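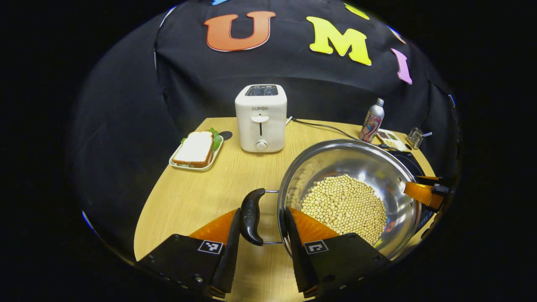 From: Reiko Matsuda
To: Hundcombe kitchen list
Sent: February, 4.13 pm
Subject: Re: What's staying on the little table?

Geert Meijer wrote:
> Could somebody tell me what is meant to live on the little table?
> I went to make lunch and couldn't find a spot for the bread board.
> Also, do we still want the steel pot out, or can it go under the sink?

Hi Geert, and hello everyone else,

The toaster stays! It's the white Supor with two slots, and I'd like it kept at the back in the middle, where it is now. My only grumble is the black lead running over to the right, so please mind it when you're carrying soup (Ward, I'm looking at you).

The steel pot can go under the sink as far as I'm concerned, though Riet uses it for her beans, so ask her first. Same for the small grater, which would be much happier in the drawer with the spoons. The spray can on the right I'd move to the shelf, colourful as it is.

As for lunch, the sandwich with the lettuce on the little white plate has made me very hungry, and I've got 2 loaves of white here that want eating. I'll bring one over, and a bit of butter if Sem hasn't finished it.

Bread board: try it on end beside the fridge?

Reiko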